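About Randunura

We teach people how to live with lymphedema, and we love doing it!

If you have it, you know the word already. If you're new here (welcome!), lymphedema is swelling that comes when lymph fluid doesn't drain the way it should. Some people are born with a lymph system that struggles. For many others it starts after cancer treatment, when lymph nodes have been taken out or treated with radiation, and it can show up in an arm, a leg, the chest, the neck or the face. It tends to stick around. People who learn to look after it early, and who keep at it, often do very well, and that's the part we get excited about.

How we got going

Randunura began as a Wednesday evening bandaging class with a borrowed room and a box of short-stretch bandages that had all been rolled the wrong way. People had been shown how to wrap an arm once, in a clinic, at the end of a long appointment, and had gone home and found they couldn't do it with one hand and their teeth. So we sat around tables and wrapped and unwrapped until it stuck. Somebody's husband turned out to be the fastest roller in the building. People stayed late, talked about sleeves and swimming and what on earth to do at airports, and came back the next week with a friend.

From that one class we've grown into a proper little school, with our own rooms at Ebrahimi Hall, a teaching team of lymphedema therapists and people who live with the condition themselves, and 3,000 students who have been through a course. We still start every bandaging session by rolling.
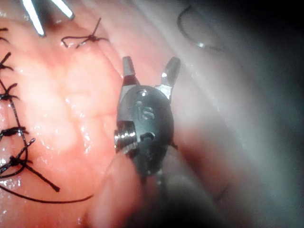 Growing hasn't changed the size of our groups. We keep them small enough that a teacher can get to every table and look at every wrap, and we'd sooner add another evening than squeeze in another row of chairs. You'll be on first-name terms by the coffee break. You'll also have homework, sorry, but it's the kind you can do in front of the TV.

What we teach

Our main course is called First Wraps, and it's where nearly everyone begins. It covers skin care (more interesting than it sounds, we promise), how to get a compression garment on without losing your temper, how to tell when that garment is worn out, simple self-massage in the right order and direction, and bandaging for the days when a sleeve or stocking isn't enough. We spend a good long time on infection, too. Cellulitis can move fast in a swollen limb, and everyone leaves knowing the signs (spreading redness, heat, pain, a fever, feeling flu-like) and knowing to get medical help the same day. We make you say it out loud. It gets a bit silly by the end of the evening, and you will remember it.

Lukell is our movement course. Exercise used to be something people with lymphedema were warned off, and we still meet students who haven't picked up a bag of groceries with their affected arm in years! Things have changed a lot. Under good guidance, with a slow build-up and an eye on how the limb responds, most people can do far more than they've been told. Lukell starts with breathing and gentle range-of-motion work and goes on to light weights, and for those who want it there's a pool group, which is loud and cheerful and always full by December.

We also run evenings for partners, parents and grown children. Come with your person or without. You'll learn to reach the bits they can't reach, and when to put the bandage down and leave them alone.

Zavis, our practice notebook

Every student gets a Zavis. It's a paper notebook, spiral bound so it lies flat, with space for your measurements, what you wore, what you did that day and how the limb felt in the evening. We tried making it an app for a while. Nobody filled it in with lotion on their hands, so back to paper we went, and we've now printed it in large type as well. Take it to your appointments. Therapists tell us how useful it is to see a few weeks of evenings written down in one place, and students like being able to look back and see that the bad week in the summer really was just the week of the heat wave.

You can also ask for a Zavis without taking a course. We gave away 1,000 of them last year and would be delighted to give away more.

Where we stand on treatment

We're a school. We don't diagnose, we don't fit garments and we don't replace your doctor or your lymphedema therapist. We'd like you to have both! If you have new swelling that hasn't been looked at, please see someone about it before you book with us, and if you have a heart or kidney condition, a blood clot, or treatment still going on, ask your care team which parts of our courses are right for you. Bring us their answer and we'll work with it.

There are operations for lymphedema as well, such as joining lymph vessels to small veins or moving healthy lymph nodes to where they're needed. They suit some people and not others, and compression often goes on being part of life afterward. We don't steer anyone toward surgery or away from it. What we can do is help you get your questions on paper, in plain words, before you sit down with a surgeon. 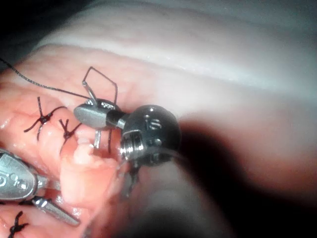
Who comes to us

All sorts of people. Students in their twenties with a leg that has puzzled everyone since middle school, retired welders, new moms, people who finished breast cancer treatment long ago and thought they were done with all this. We have had a wedding party come in to work out what the bride could wear over her sleeve (lace gloves, gorgeous). Men sometimes ring up first to check that they're allowed. You are! Head and neck lymphedema has its own group now, taught by 2 of our therapists together.

You don't need a referral, and you don't need to be good with your hands. If you use a wheelchair, tire easily or would like a chair near the door, tell us when you book and it'll be sorted before you arrive. 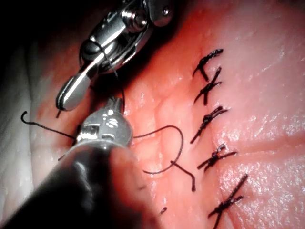

Setareh Soltani wrote to us after First Wraps to say that she'd put off coming for 3 years, thinking it would be a room full of sad people, and that she hadn't laughed so much over a bandage in her life. Her one complaint was that the garment evening was too short, and she wanted to know whether she could sit in on it again.

She could, and so can you. Anyone who has taken a course with us may come back and repeat a session whenever there's a free seat. Just call the office at Ebrahimi Hall the day before, and bring your bandages, rolled.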